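Zarmeena Kakakhel sorts things for fun. I'd heard this before I met her and assumed it was a joke, but then I sat down at her place in Cestmont with a cup of tea and watched her empty a coat pocket onto the table and start making groups!

She spent years in the stockroom at Virk, the craft supply store, and she still talks about it like other people talk about summer camp. "We had 400 drawers," she told me. "Buttons, clips, beads, all of it. And every night the drawers were wrong again. I loved that." (I would have quit by lunch.)

These days she teaches a Saturday class at Clundum, the community workshop, on getting small stuff under control. Her first session was on Saturday, February 10, 2024, and up to 3 people came, depending on whether you count the one who thought it was pottery. By May she had a waiting list.

So what does she teach? Mostly baskets. Small ones, plastic, in colors you can tell apart from across the room. "Everybody buys the giant bin," she said. "Then it's just a drawer with no bottom. You lose your tape in it and you buy more tape. I've met people with a whole shelf of tape." I kept quiet, being one of those people.

I asked if the color of the basket should match what goes in it. She made a face. "People try. They put the green things in green and they feel great for two days. Then they need a clip, and they can't remember what color the clip was. Sort by what you do with it." 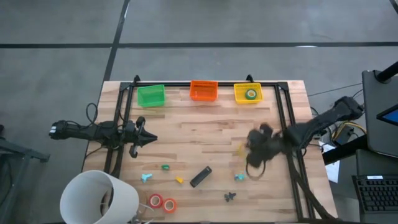
Her other big rule is to spread everything out before you pick a home for any of it. Rolls of tape, odd toy pieces, little blocks, a clip or two, whatever you've got. "You want to see wood between things," she said. "If it's in a heap you'll only deal with the top of the heap." The baskets go along the far side of the table, in a row, so you reach past the mess to get to them and the near side stays free for your hands.

What about the pieces that don't belong to anything? I have a lot of those, and I asked with real feeling. "Give them one basket and a month," she said. "My sister kept a plastic star thing for two years, and she still asks me what it's for."

I went home and tried it on my kitchen table. I got as far as the tape.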